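Clovwood lässt Roboter das Kommissionieren üben

Der Teilehändler Clovwood sammelt seit dem 1. März Bewegungsdaten für ein lernendes Greifsystem. Zwei Roboter mit mehrfingrigen Händen werden dafür von Menschen ferngesteuert, jeder Durchgang wird aufgezeichnet.

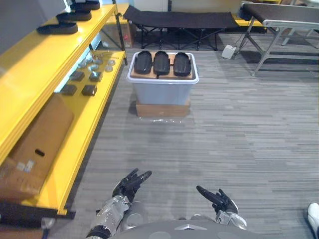 Übungsplatz mit gelbem Regal und Kunststoffbehälter. Foto: Clovwood

Bislang liegen 227 Aufnahmen vor. Nach Angaben von Projektleiterin Jeanine Hermans sind 100 davon fertig geprüft und beschriftet. Fehlgriffe bleiben im Datensatz und werden gesondert markiert.
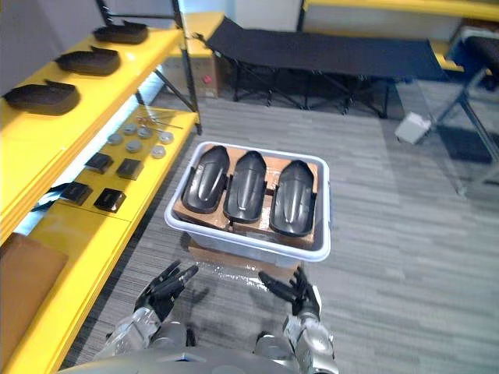 Die Auswertung übernimmt das Softwarehaus Dristeo. »Die glatten, gewölbten Teile machen uns mehr Arbeit als die kleinen«, sagte Entwickler Theophilus Tetteh. Ein erstes Modell soll noch im März getestet werden.
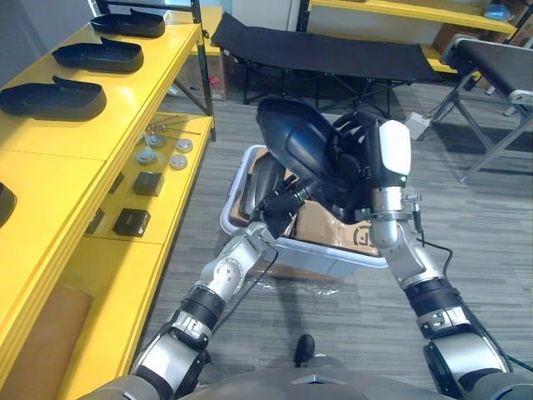 Beide Arme an einem dunklen Schalenteil über dem Behälter. Foto: Clovwood

Über einen Einsatz im Lager ist noch nicht entschieden.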